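Raveck cell, paper-sweeping set, February

Joni wants the sweeping demos finished by the end of the month. Target is 3000 across all the tabletop jobs and this one is behind. I said last week that the target was picked before anyone had tried teleoperating a brush, and I still think so. Notes from this afternoon, mostly so Floor can argue with them.

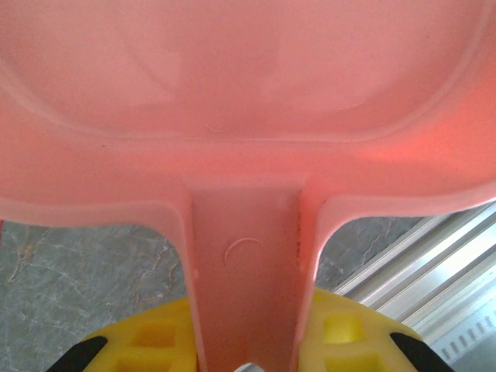
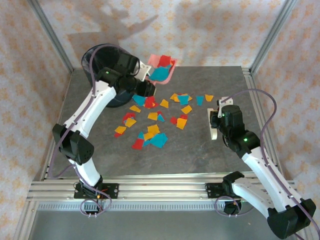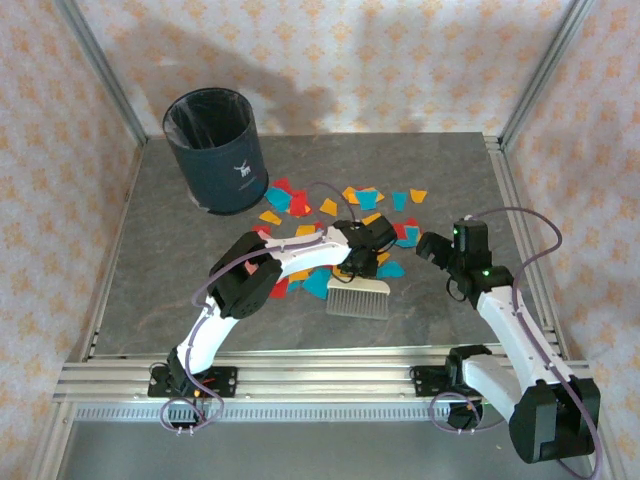

Sweeping set, paper scraps. First one is the wrist view with the pink tray, the other two are the fixed view.

The wrist camera worries me. With the tray held up close, the plastic takes most of the picture and there is next to no paper in it, at most a tiny red sliver at the left edge. Whatever the policy learns about where the scraps are at that point, it has to get from the fixed view. Joni says the network will sort that out. Vumitz said the same about the cups, and we re-recorded those.

Second worry is how we score. The sheet asks for "table clear" and the operator ticks it. In the fixed view with paper already in the tray there is still plenty on the table, orange overlapping red, blue overlapping orange, and I'd struggle to say from that angle whether a stack is one piece or two. I want a score from a second person, watching the replay, who didn't drive.

Third, the brush. Floor starts with it lying beside the paper, bristles to the front. I have been starting with it wherever it landed. Both are in the same folder under the same task name, Won_sweep. Either we vary it on purpose and write it down, or we fix it.

Tried the Skanik replay tool on 12 episodes. It dropped the wrist stream on 3 of them and gave no warning. Skipped those by hand. No idea how many older ones went through like that.

To do:
- ask Joni who checks streams before upload
- Floor and I both score the same 12, compare
- no more sweeping until brush start is agreed
- tape mark for the bin, 4 pm if the cell is free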